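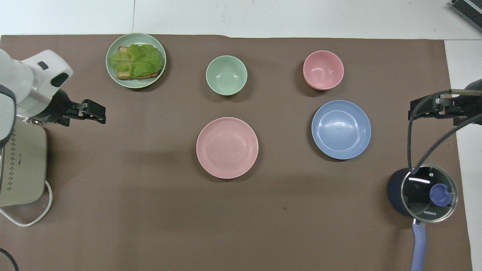 Makhubela pergunta se a alface entra antes ou depois de o pão esfriar, porque na lista antiga do Letus estava tudo na mesma linha e cada um fazia de um jeito. Resposta curta: entra com o pão já no prato, sem esperar. A lista antiga já foi corrigida.

# Mesa Oltar: torrada, louça e panela

Última atualização: 24 dez. 2018

Categoria: Cozinha > Café da manhã > Arrumação da mesa

## O que tem

Anotações e fotos de mesa posta. Louça colorida lisa, pratos e tigelas, torradeira creme, panela azul-marinho com tampa. Pão de forma e alface crespa. Nada de faca, nada de manteiga por enquanto.

- 13 arrumações diferentes
- quase 2.000 fotos
- 19 etiquetas (lista em etiquetas.txt)

## Etiquetas

"prato" e "tigela" sempre separados. Cor vai depois do nome: prato_rosa, tigela_verde. Verde-claro e verde-menta é a mesma coisa, usar verde. Prato bege só entrou em maio, antes disso não procurar. 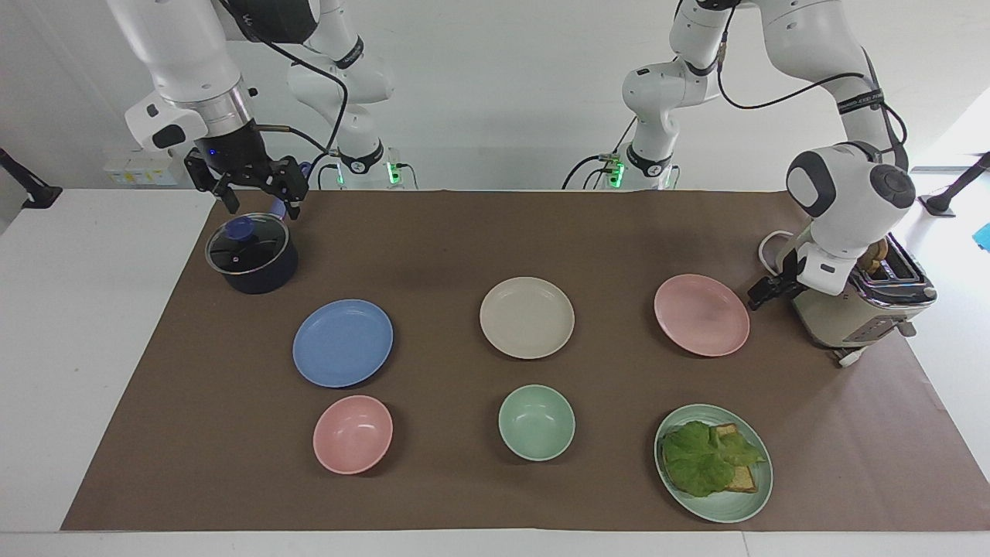

A torrada conta como "servida" quando está no prato com a alface em cima. Só pão no prato = "pao_prato". Pão ainda na torradeira = "pao_torradeira", mesmo se já estiver dourado. Panela com tampa é uma etiqueta só, nao separar.

## Pendências

- pasta 6 com nomes trocados (tigela por prato), arrumar
- falta decidir o que fazer com tigelas empilhadas, hoje vai como uma
- conferir as cores na versão Kenudgate, o azul sai meio cinza
- migalha na mesa: ignorar por equanto

Erro de etiqueta, mandar o nome do arquivo e a etiqueta certa, só isso.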